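Diário de dobras, outubro: o dia em que o pano azul ganhou

Quatro luzinhas verdes acesas e lá fui eu outra vez.

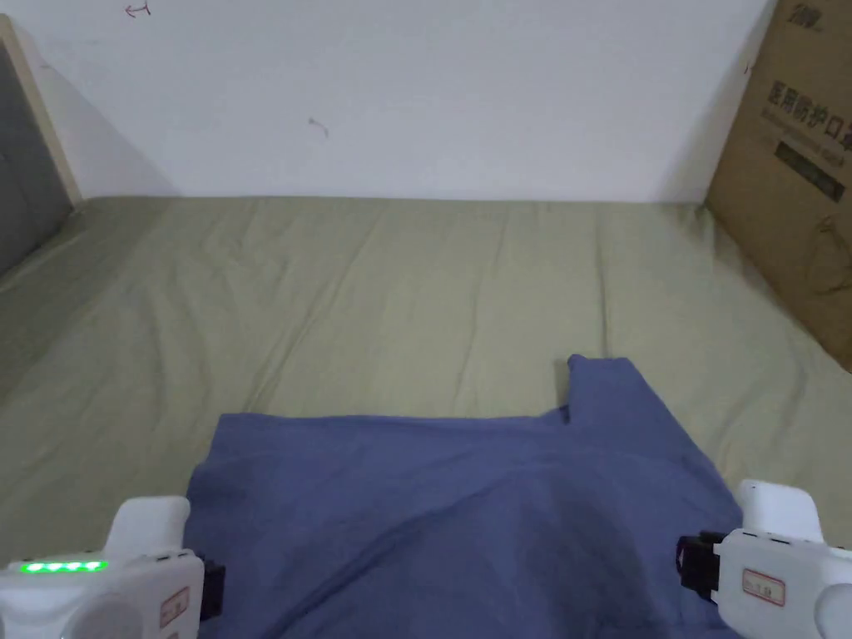

De manhã, antes do café

Acordei com os pulsos a reclamar. Não é dor, é aquela moleza de quem passou a véspera a abrir e a fechar dedos de plástico por cima de uma cama. Quando aceitei ensinar um robô a dobrar roupa, imaginei-me sentada numa cadeira confortável, com um comando na mão, a mandar num braço do outro lado da sala. Pois sim! No projeto Flanduline a demonstração é feita à mão: pego nas duas garras, uma de cada lado, e dobro eu a roupa como se as minhas mãos fossem as dele. O robô há de aprender com isso, mais tarde, numa máquina qualquer que eu nunca vi.

Já tenho 1,385 demonstrações no meu nome (a folha da Niren escreve assim, com a vírgula à inglesa, e da primeira vez que vi o número achei que ainda nem tinha chegado a duas). Fiquei parva. São muitas dobras para quem, em casa, enfia as t-shirts na gaveta em bola.

O pano azul

Hoje calhou-me o azul. Tenho uma relação complicada com o azul. O tecido é mole, faz pregas na diagonal por tudo e por nada, e quando lhe pego por um canto o resto vem atrás ou não vem, conforme lhe apetece. Comecei com ele amarrotado em cima do lençol verde, que também já tinha as suas rugas (estico-o sempre antes de começar, e ao fim de umas quantas tentativas volta ao mesmo).

O truque que me ensinaram na formação é não ir logo ao pano. Primeiro as garras entram devagar, abertas, uma pela esquerda e outra pela direita, e fico um instante quieta. Depois fecho a direita na borda, só a borda, e levanto o suficiente para o tecido se soltar. Só então é que a esquerda vai buscar a outra ponta. Parece fácil escrito assim! Só que com os dedos da garra não se sente nada. Com as minhas mãos eu sei se agarrei uma camada ou duas sem sequer pensar nisso. Com as garras tenho de olhar, e às vezes olho, convenço-me de que está tudo bem, puxo, e vem metade da dobra atrás.

Houve uma aba que não me largou a manhã inteira. Ficava espetada na parte de cima, do lado direito, um retangulozinho teimoso que eu alisava e que tornava a levantar. À terceira tentativa disse-lhe um palavrão em voz alta e depois lembrei-me de que não sei se isto grava som. Tenho de perguntar. Ou se calhar não pergunto.

As que não contam

Das 12 desta manhã, deitei fora 2. Numa larguei o pano a meio do caminho, e na outra fui tão depressa que as garras quase bateram uma na outra. O guião da Drullarby diz que os erros pequenos se deixam ficar, desde que a pessoa os corrija com calma, porque o robô também se vai enganar e precisa de ver como se sai da asneira. Gosto imenso desta regra. Gostava que a tivessem aplicado à minha professora de costura na escola.

Os erros grandes é que vão fora. E depois há uma categoria que é só minha, a das dobras feias mas válidas, em que o pano acaba dobrado e cumpre tudo o que está no guião, mas fica com um ar de guardanapo de tasca. Essas entrego na mesma, com alguma vergonha.

Hora de almoço

Comi sopa em pé, na cozinha, e dei por mim a pegar na colher com o polegar e o indicador muito esticados, em pinça. Aconteceu outra vez com a carteira no supermercado, na semana passada. A senhora da caixa esperou com muita paciência que eu tirasse uma moeda como quem desarma uma bomba.

À tarde, melhor

Abrandei. Acho que foi isso, ou então foi a sopa. Deixei de tentar fazer a dobra perfeita e passei a tentar fazer sempre a mesma, com a mesma ordem: direita, esquerda, levantar, pousar, alisar com o lado do dedo. Mudei só a posição inicial do pano, ora mais torto, ora mais para o fundo da cama, ora todo embrulhado sobre si mesmo, que é como o guião manda e é também a parte mais divertida, porque passo a vida a desarrumar de propósito uma coisa que acabei de arrumar (a minha mãe teria uma síncope).

E houve uma, a meio da tarde, que saiu linda. As duas pontas subiram ao mesmo tempo, o tecido caiu direitinho, nem uma prega. Fiquei a olhar para aquilo com um orgulho ridículo. Depois puxei-o por um canto, amarrotei tudo e comecei a seguinte.

Para não me esquecer

Pedir à Niren outro pano, com mais corpo, nem que seja para alternar. Cortar as unhas. Fazer pausa ao fim de 3 seguidas quando os pulsos começam a moer, e não ao fim de dez, como hoje. Responder à mensagem da Dimaculangan sobre as toalhas, que parece que vêm a seguir e são das grandes.

A roupa lavada cá de casa continua em cima da cadeira do quarto, por dobrar. Amanhã vejo isso.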